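Workshop & Studio > Work Surfaces > Table Tops

Nemix Table Top, Light Wood

The Nemix is a plain wooden table top sold without legs. It fits any of the Grolach frames and most trestles, and it comes ready to use, with one coat of hardwax oil on all faces. People buy it for sewing rooms, home offices, classrooms and small repair shops.

Order the top by itself if you already have a base. If you need both, choose a frame from the menu when you add the top to your cart and we will ship them together.

Size and weight capacity

The top is 800 mm deep. Length is cut to order in steps of 100 mm, and the price in the cart changes with the length you pick. Spread evenly over a Grolach frame, it will carry 100 kg. On trestles the capacity depends on how far apart you set them, so check the trestle maker's rating first.

Edges are eased by hand, just enough to take the sharpness off. We can leave them square if you plan to add your own edging. Write "square edge" in the order notes.

What comes in the box

– One table top, oiled
– 2 steel cross braces for the underside
– Screws for the braces
– A sheet of fine abrasive paper for touch-ups

Screws for the frame come with the frame. If your base is from another maker, measure the holes and buy screws that stop well short of the top surface.

Finish

The standard oil is Halim Clear. It keeps the wood pale and has a low sheen. Halim White is available for the same price and holds back the yellowing that light woods get near a window. Samples of both can be ordered on a 50 mm square of the same wood.

Color and grain differ from one top to the next. If you are placing two tops side by side, order them together and ask for a matched pair. We can't match a top to one bought earlier.

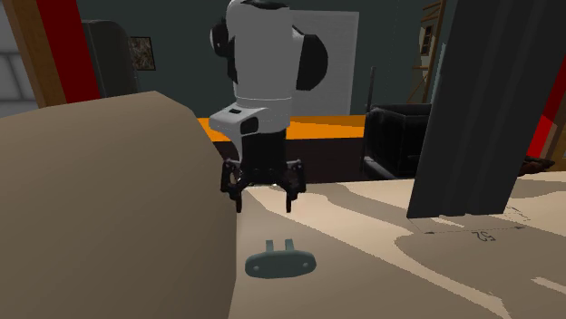 Care

Wipe with a damp cloth and dry it right away. Use a coaster under mugs and a mat under anything hot. Small scratches come out with the abrasive paper and a little oil – sand along the grain, wipe off the dust, then rub the oil in with a rag and leave it overnight. Lay used rags flat outdoors to dry before you throw them out.

Re-oil once a year. A top in heavy use may need it twice.

Delivery and returns

Tops are cut and oiled at our Grurutska shop and go out on a pallet. Please check the corners before you sign. Cut-to-order lengths can't be returned unless they arrive damaged or the wrong size.

Questions about custom lengths or cable holes go to Impi Räsänen in the order office. Include your order number if you have one.

Page updated 2020-07-16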